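The Girklow Line

Unnur Ragnarsson had the Urker brief open for most of June and had written 802 words towards it, none of which she could use. The client wanted eight.

Urker made paint. It was a family firm that sold mostly to hardware stores in small towns, and it had a new colour range called Girklow, named after a lake the founder used to fish. The brief said the campaign should feel honest and fresh. Every brief said that. Unnur had a folder of them going back nine years and the words turned up in all but two.

Tamás Fodor ran the agency with his sister-in-law, Dorottya Antal. The agency was called Gál, which had been the surname of the man who owned the building. When he sold it to them they kept the sign because it was already bolted on.

"How's the lake?" Tamás said when he came past in the mornings.

"Wet," Unnur said, and he went on to the kitchen.

She tried the usual things. She wrote the worst lines she could think of, to get them out of the way. She walked to the river and back. She read the colour names aloud: Jetty, Cold Thermos, Reed, Outboard, First Ice. They were good names, better than anything she had, and that made it harder. Somebody at Urker had sat down and thought about a lake. Unnur had thought about paint.

In the second week Dorottya called her in and shut the door.

"Prulla's pitching for it," she said.

Prulla was four people above a bakery on the other side of the river. Two of them used to work at Gál. They were quick and cheap and they had taken the tile account the year before.

"I thought we had Urker," Unnur said.

"We have them until the end of the month. Etelka Somogyi rang. She was very polite about it. She said her board wanted to see some other flavours."

"Flavours."

"That was the word."

Etelka Somogyi was the founder's daughter and did the marketing herself, along with the payroll. Unnur had met her once, at the first meeting, where she had put a tin of paint on the table and said nothing about it for an hour. At the end she took it home again.

Unnur went back to her desk. She had a list of lines by then. She cut it to twelve, then five. The best was "Colour that stays where you put it." Rozália Oláh, who did the layouts, set it in three typefaces and pinned them up on the corkboard.

"It's fine," Rozália said.

"Fine good?"

"It sounds like glue."

Unnur took it down.

She asked Dorottya for the company car and drove up to the lake the next day. It took two and a half hours. There was a boat ramp, a gravel lot and a store that sold bait, milk and a few shelves of hardware. Urker paint was on the bottom shelf at the back, beside the mousetraps. An old man in a canvas coat was looking at the colour chips. He had a piece of siding with him, the length of a ruler, and he was holding it against one chip after another.

Unnur pretended to look at mousetraps.

"You know anything about paint?" he asked her.

"A bit," she said.

"My wife picked this one." He showed her the siding. It was a grey that had once been a green. "They don't make it now. I've got one wall to do and the rest is still good."

"What was it called?"

"I couldn't tell you. She kept track of that."

They went through the chips together. Jetty was too brown. Outboard was too blue. Reed was close, and they took it to the window at the front, where the light was better, and the old man moved the siding back and forth for a long time.

"That's not it," he said. "It's near, though. You'd have to know." He bought a litre and paid in coins.

She sat in the car and did not write anything down. Then she drove home with the heater on, and somewhere past the grain elevators she had it. She said it twice to hear whether it was stupid.

In the morning she typed it at the top of a clean page and took it to Rozália.

"You'd have to know the lake," Rozália read. She counted on her fingers. "That's six. They wanted eight."

"I know."

"It doesn't say paint."

"There's a tin in the picture."

Rozália put it in one typeface and left a lot of white around it. She didn't say it was fine. She asked whether she could have the afternoon.

The pitch was on the last working day of the month. Prulla went first. They had music, and a young man who had painted his shoes in all five colours. Unnur could hear the board laughing through the wall. Tamás straightened his collar and said that laughing was not always good, and Dorottya told him to stop talking.

When it was their turn, Dorottya did the numbers: 1000 posters for the stores in the first run, 2000 if the second region came in. Then Rozália put the board on the easel and they all sat down. Unnur had prepared four minutes of remarks. She looked at Etelka Somogyi, who was reading the line, and decided to leave the remarks in her bag.

It was quiet for a good while. One of the uncles coughed.

"Who told you about the lake?" Etelka said.

"I drove up," Unnur said. "I met a man who was trying to match a wall."

"Did he?"

"No. He bought the Reed."

Etelka nodded. She asked what would happen if a customer had never been to Girklow, and Unnur said most people had a lake somewhere. The uncle who had coughed wrote that down.

They heard back a week later. Urker would take the line and the first thousand posters, and Prulla would do the radio. Tamás thought this was an insult. Dorottya thought it was a contract, and she had it signed before lunch.

Unnur moved the brief to the folder with the others. There was a new one on her desk, for a dentist – three locations, free parking. The client wanted something honest and fresh. She got a coffee, sat down and wrote the worst line she could think of.

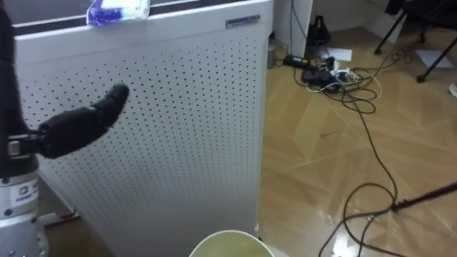

Black mechanical hand, thumb raised, beside a white cabinet.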